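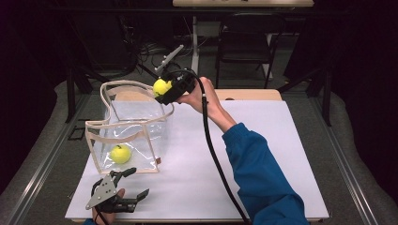 Photo: Helmut Lenz

What we carry when everyone can see it

By Pascal Hollmann
8 October 2018

Ilse Kasten has looked into more handbags than most customs officers, and she would like you to know that she never enjoyed it. "People think it's like reading a diary," she says. "It's mostly receipts."

Kasten, 63, ran the bag check at the Trano arena in Zomcombe until April, when she retired to a house with a garden and, by her own account, too many drawers. In her last season the arena went over to clear bags only. She was asked to explain the rule at the gate, an arrangement she describes as "being hired as the weather."

The first night was a folk concert. "You'd expect a calm crowd," she says. "A man in a knitted vest called me a tyrant. He had a cheese in his backpack. A whole one."

She had some sympathy for him, though not for the cheese. A bag is a private room with a handle on it, she says, and people who would happily tell you about their divorce in a ticket line go pink if you see their spare socks. Within a few weeks she noticed the regulars getting around the problem in the oldest way there is. They put a smaller bag, one you couldn't see through, inside the clear one.

"Was that allowed?" I ask.

"Up to a point. The point was printed on a sign, and the sign was behind a plant."

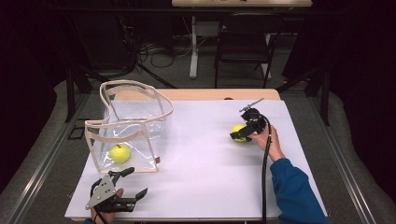 A clear tote with beige trim. Tennis balls always pass inspection.

The tote the arena sold at the door came from a supplier called Skovumex and cost more than some of the seats. Kasten bought one at the staff price and still uses it for groceries, partly out of thrift and partly, I suspect, to annoy her sister. It has changed how she shops. "You stand differently at the checkout when the whole street is going to see two frozen pizzas," she says. "I buy more fruit now. I don't eat more of it, but I buy it."

Her old colleague Amr Abdel Hamid, who has stopped by for coffee and stayed for lunch, disagrees with nearly all of this. He liked the clear bags. The line moved. Before the change he had to ask people to open zippers with cold hands in the rain, and every third person handed him something to hold.

"I held a baby once," he says.

"You held that baby for the whole first half," says Kasten.

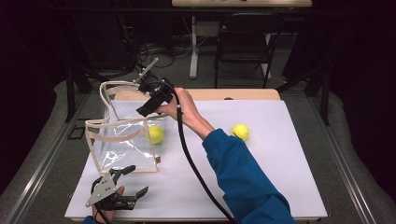 One ball in, one ball out.

Neither of them thinks the rule made anyone nicer. What it did was make people tidy, at least on the way in. Abdel Hamid remembers a woman who had folded her tissues into squares and lined up her pens by color. On the way out the same bag held a half-eaten pretzel and a program with mustard on it – "like everyone else's," he says, with some satisfaction.

I ask Kasten what she would carry if she were going to the arena tonight. She gives it real thought.

"Keys. Glasses. A sandwich, which they'd take off me." She looks at Abdel Hamid. "He'd take it off me."

"I'd have to," he says.
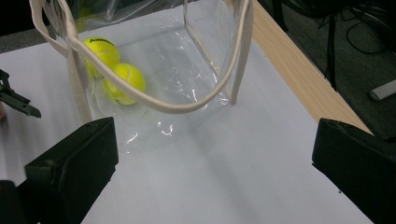
On lost property

The cupboard behind the gate was Kasten's other kingdom. Umbrellas made up most of it, along with single gloves and a trombone that was collected three weeks later by someone who didn't seem pleased to have it back. Clear bags turned up there too, usually empty. She tried describing them over the phone to their owners and soon gave up.

"They'd say, it's see-through, with a handle," she says. "I'd say, yes, madam, I'm looking through it now."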